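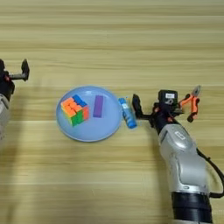
Woneseo Readers' Forum
Board: Fiction in Discussion
Thread: The Salt Registry - is the second half a different novel?

Posted by Varghese_Reads (moderator)

Members are invited to discuss The Salt Registry, the selection for February. The edition used by the board is the Sirken paperback, which runs to 432 pages. Please give page numbers from that edition where possible, and place a warning line before any discussion of the last two chapters.

To open the discussion, I would like to record a reservation. The novel begins as an account of a clerk who keeps the tax ledgers of a small harbor town during a blockade. For the length of Part One the author holds firmly to the clerk's point of view, and the results are very good. At the start of Part Two the narration passes to her brother, who is at sea, and it does not return to her until the epilogue. I found the change poorly prepared. The brother is a familiar figure from many other wartime novels, and the prose becomes noticeably more ordinary when he is speaking.

Posted by harborlight

Thank you for opening the thread. I must disagree on the main point. The change is prepared as early as page 80, where the clerk copies out her brother's letter and corrects his grammar as she goes. The reader is told at that moment that everything from the brother will reach us through her hand. I read the whole of Part Two as her copy of his account. The plainness of the prose would then be hers, or a compromise between the two of them.

Posted by Varghese_Reads (moderator)

I have reread page 80 and accept that the correction of the letter is significant. I do not accept that it governs the next two hundred pages. If Part Two were a copy in the clerk's hand, one would expect some trace of her in it: a marginal note, a correction, a remark on the price of rope. There are none that I could find.

Posted by third_shelf

With respect to both members, the price of rope is mentioned in the storm chapter, and it is given to the penny. A midshipman would have no reason to know it. I had taken this for an error by the author until I read harborlight's post.

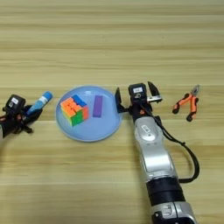
My own difficulty lies with the romance. The customs officer is introduced with great care, is given a limp, a flute and a dead wife, and is then removed to the capital in a single sentence. The publisher's summary on the back cover describes the book as "a love story for a besieged age." Readers who purchase it on that basis will be disappointed. I counted it as a serious fault of proportion, although I recognize that the summary was probably not written by the author.

Posted by Poren Circulating

Speaking for our reading circle, which completed the book last month: of the 22 members who returned a written opinion, the majority preferred Part One. However, 3 members stated that they would not have finished the novel without the sea chapters, which they considered the only part in which anything happened. One of them described the ledger scenes as a trial of patience.

The circle was also divided over the customs officer. Several members thought his sudden removal was correct. In a blockade people are sent away, and those left behind are not given a farewell chapter.

Posted by harborlight

I agree with that last view. The single sentence is among the strongest in the book. The clerk enters his departure in the ledger between a shipment of lamp oil and an unpaid fine, and there is no comment. Any further treatment would have been out of character for her.

On the charge that nothing happens in Part One, I would point to the chapter with the false weights. The clerk discovers that the harbor master has been cheating the salt merchants, and she decides to say nothing until spring. It is a quiet chapter, but the rest of the plot depends on it.

Posted by third_shelf

The decision to wait until spring is never explained. Is it fear, or is she hoping to use the information? I have read the passage twice and cannot determine which.

Posted by Varghese_Reads (moderator)

WARNING: the following concerns the ending.

The epilogue offers an answer of a kind. When the harbor master's widow comes to the office, the clerk shows her the true ledger and allows her to burn it. I took this to mean that the clerk had kept the record for her own satisfaction and had never intended to make use of it. I also thought the scene too convenient, as it removes the only evidence on the same page on which the evidence is first shown to another person.

Posted by harborlight

WARNING: ending.

She burns a ledger. The clerk is a copyist by trade, and the text does not say that it was the original.

Posted by Varghese_Reads (moderator)

WARNING: ending.

The word "true" is used of it, in the clerk's own narration. I would be reluctant to set that aside without further evidence. Members who have the hardcover are asked to check whether the wording is the same there, as I understand that the epilogue was revised for the paperback.

Posted by Poren Circulating

One of our members owns the hardcover. I will ask her to compare the two and will post the result to this thread.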